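Mounting the Bullano wall fixture

Read this section through before you start. The Bullano is wired directly to the building supply and has no plug. If local rules call for a licensed electrician, stop here and hire one.

CAUTION: Turn off power at the breaker panel. The wall switch alone does not make the box safe to work on.

1. Test the wires in the outlet box with a voltage tester. Go on only when the tester shows no power.

2. Remove the old fixture and its bracket. Leave the box in place if it is firm and flush with the wall. A loose box must be fixed first.

3. Hold the new bracket over the box with the arrow pointing up. Mark the 4 screw holes in pencil.

4. Drill the holes and push in the wall plugs. Wood framing does not need plugs. For tile or stone, use a masonry bit at low speed and keep the hammer setting off.

5. Fasten the bracket with the long screws from bag 2. Check it with a level before the last turn. The slots allow a small correction either way.

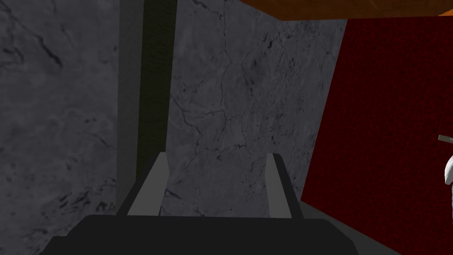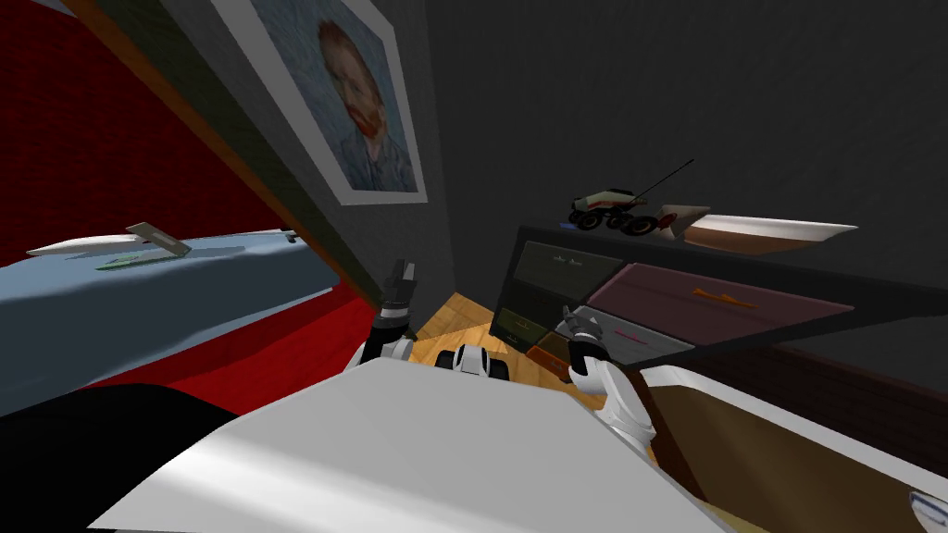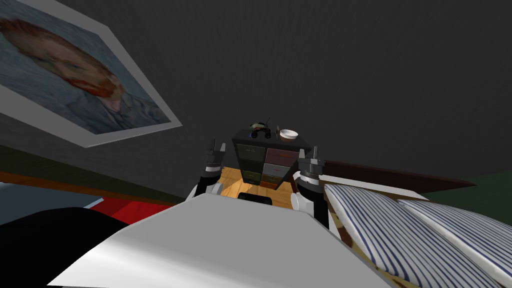 WIRING AND FIRST USE

6. Hang the fixture body from the bracket by its safety cord. Do not let it hang by the supply wires at any time.

7. Connect ground to ground first (green or bare copper), then white to white, then black to black. Twist a wire connector onto each of the 3 pairs and tug each wire. None should pull free.

8. Fold the wires back into the box. Keep them clear of the bracket edges.

9. Seat the foam gasket in its groove. Start at the top and work down both sides. The gasket is supplied in one piece and must not be cut.

10. Lift the body onto the bracket and tighten the two side screws by hand, then a quarter turn with a screwdriver.

11. Turn the breaker back on and switch on the light. The fixture starts at 100 percent output and holds that level until a dimmer setting is changed.

NOTE: The Bullano works with the Tomar wall dimmer and with most trailing-edge dimmers. Leading-edge dimmers may cause flicker at low settings. If you see flicker, raise the minimum level on the dimmer until it stops.

Setting the color tone

The tone switch is on the back plate, behind the rubber cover. It has 3 positions: warm, neutral and cool. Turn off power before you move it. Press the cover back down all the way afterward, or moisture can get into the housing. Fixtures on the same circuit do not have to be set to the same tone.

If the light does not come on

Check that the breaker is on and has not tripped.

Turn the power off again and check the white and black connections.

If a Tomar dimmer is fitted, set it to the middle of its range and try again.

If there is still no light, contact the store where you bought the fixture. The LED module is sealed and cannot be replaced separately. Opening it voids the warranty.

Cleaning

Wipe the lens with a soft damp cloth once the fixture is off and cool. Do not use solvent, scouring powder or a pressure washer.

Dusport Lighting, Bullano wall series. Text revised 26/02/2021. For the recessed model, see the Grutow guide.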